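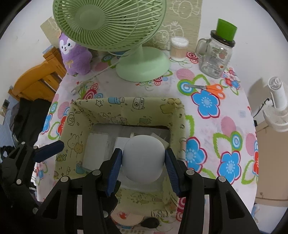

Grip width signal jumps right at contact, filter or fix upstream?

Forum: Software > Perception and state estimation
Started 5 October 2023

kerf_line
I'm working on the preprocessing for our hand-held gripper demos. Grip width comes from tracking the two fingers in the wrist camera image and gets logged at 30 Hz. Free motion is clean. The trouble starts when both fingers are on something rounded, like the grey-blue egg-shaped thing in the box. The width reading jumps between two values for several frames and then settles. The policy picks this up and we get chatter on the real arm when it closes.

Right now I run a median filter with a window of 7 over the width channel before export. It kills the jumps but it also smears the moment of contact. Is there a better way to do this in Biter, or do people just live with it?

Albertina Garcia
Don't filter it yet. Plot raw width against the per-finger detection confidence for one episode. If the jump lines up with a drop on one finger only, it's a tracking problem and the filter is hiding it. Blue pads against a pale object should be easy to segment, but you have blue flowers all over that tablecloth too. If your mask is a plain color threshold I would look there first.

kerf_line
It is a plain threshold, yes. Hue range plus largest blob per side.

Albertina Garcia
Then restrict the search region. The fingers can only move along one path in the wrist view, so mask out everything else. In Biter it's the roi_poly field in the tracker config, one polygon per finger. Leave some margin for pad flex.

tobin_r
I'd disagree about not filtering. You'll always have some noise at contact because the pads deform and the visible edge isn't where the rigid finger is. We run a one-sided filter on Kerham data and the policies train fine. Time spent chasing clean masks is time you could spend recording.

Eckhard Hagedorn
One-sided filtering adds lag to the action label. If the observation images are not shifted by the same amount, you are teaching the policy to close late. At 30 Hz even 2 frames of lag is 67 ms. You may not see it on a box, you will see it on anything thin.

tobin_r
We do shift the images. Same offset for everything.

Eckhard Hagedorn
Then it's consistent and I have no objection for training. It still needs to be written down in the dataset metadata, or the next person to merge sets will get it wrong. I have had to re-export 500 episodes for that reason.

mossgate
Side question, is anyone undistorting before tracking? With a lens that wide I assumed you had to.

Albertina Garcia
For pose, use the fisheye model and don't skip it. For finger width you can stay in raw pixels and calibrate pixel distance to millimeters with a lookup table. Open the gripper in steps against a ruler and save the table. Matos has a script for it under tools/width_cal.

kerf_line
Update. I plotted it like Albertina said. Confidence on the left finger drops in the same frames where the width jumps, right finger is flat. Debug mask shows a piece of the tablecloth merging with the left pad. I added the polygons and reran the episode with the median filter off. The jumps are gone. There is still a small ripple after contact, I guess that's the pad flex tobin mentioned.

tobin_r
Yes, that's what ours looks like. A window of 3 would take care of it.

Eckhard Hagedorn
I would leave the ripple in. It's small and it is real motion of the pad.

kerf_line
Going to train both ways on the same split and compare the closing phase. The export to Cemon format is running now with the filter off. Does anyone know if Cemon keeps the confidence channel, or do I have to add it as an extra key?

mossgate
Extra key. It drops anything not in the schema and doesn't warn you.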